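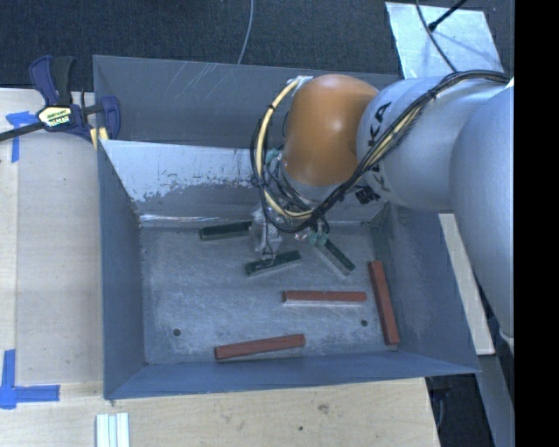
2 min read

The loudest noise I heard in January was a steel bin getting shoved into its own clamp at 2 in the morning. I was in the break room with a burrito. By the time I got to the cell at Plisport the arm had faulted out, the beacon was flashing, and there was a block under the gripper with one corner mashed like a dropped stick of butter.

We do bin picking, which sounds easy until you try it. You dump green blocks and red-brown blocks in a metal bin, a camera overhead works out where they are, and the KUKA reaches in and takes them out one by one (in theory!). We'd been running the job for Gesovley through the night shift, and we were on pick 522 when it went wrong.

My first guess was the camera. Everybody's first guess is the camera. A bare metal floor throws glare, and there's a bright streak right where the rear panel meets the floor that I've cursed at more than once. So I pulled the logs, made coffee, and went through 73 picks before the crash. The camera had been fine. It knew where every block was.

What had changed was the hose. The air line and the cables come down the arm in one fat bundle and loop around the wrist, and when the wrist rolls far enough to reach a block near the back wall, that loop gets tight. Some night before, a tie had let go and the loop had slid lower. On pick 522 it caught the rim of the bin on the way down. The arm did what arms do and kept going, dragged the bin sideways into the clamp, and came down on the block a little off from where it meant to be. Then the force limit tripped, later than I'd have liked.

That last bit is what bugged me. I called Qusai Azar, who set up the cell for us, and read him the numbers over the phone. Long silence. Then he asked who'd raised the limit. Well, I had, back in the fall, when we kept getting nuisance stops and I was sick of walking over there. I'd written it on a sticky note, and the sticky note was on a monitor we'd since sent to the Gadow plant.

No one was inside the fence, thank goodness. But Malinowski, our safety lead, made me stand there and show her where my hands go when I clear a jam by the back wall, and I didn't enjoy it much.

We put the limit back where Qusai had it. The bundle gets a new bracket and a tug test at the start of every shift, and the wrist isn't allowed to roll as far, so a block that lands tight against the rear sometimes has to wait for the others to go first. It costs us a few seconds a bin. We've done 922 picks since then and had four nuisance stops, and I walked over for every one of them.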